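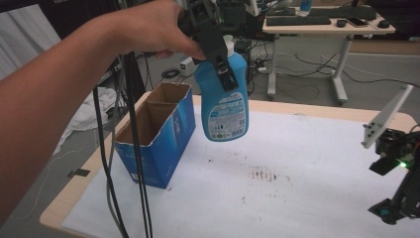

*Bottle pick with the handheld. Blue divided box on the left.*

## Zistmont handheld gripper, a month in

Bought in February, been using it most days. Quick notes before I forget them.

Short version: good tool for showing pick and place tasks by hand. Cable mess. Software so-so. Four stars if the wrist didn't hurt.

**Grip.** Two black fingers, and they clamp well on awkward shapes. Bottle necks are my test - a detergent-type bottle by the neck and shoulder is a fair way to find out if fingers slip. These mostly don't. Cardboard edges also fine. Thin flat stuff, forget it, I gave up on envelopes the first day.

**Handling.** Housing is boxy and sits a bit far forward, so you feel the wieght by the end of a session. I can do up to 25 demos before I want a break. Shewit Gidey does the other half of our recording and has bigger hands, no complaints from that side.

**Cables.** My main gripe. They hang straight down off the unit and your forearm and you end up steering around them. Clip them to your sleeve or they drag over whatever you're picking up. Wireless version please.

**Versus remote control.** We ran the same packing task on a Gastirix leader arm for comparison. 112 demos by hand in the time it took to get 245 minutes of teleop footage, and most of that footage was us lining up. By hand you just reach. Teleop still wins if you care about joint limits - with the handheld it's easy to twist your wrist in ways the arm can't follow, and then the demo is junk.

**Software.** The Yimer recorder that comes with it is ok. Start and stop on one button, good. Crashed 5 times, always on export, never lost a take. Calibration guide is bad, skips the step where you zero the fingers closed. Do that first or your widths are all off.

**Support.** Emailed the Plekasthorpe office about a sticky finger, got a new one the same week. No charge.

Would buy again for tabletop stuff. For anything heavy or long reach I'd stay with teleop. Will update if teh finger goes again.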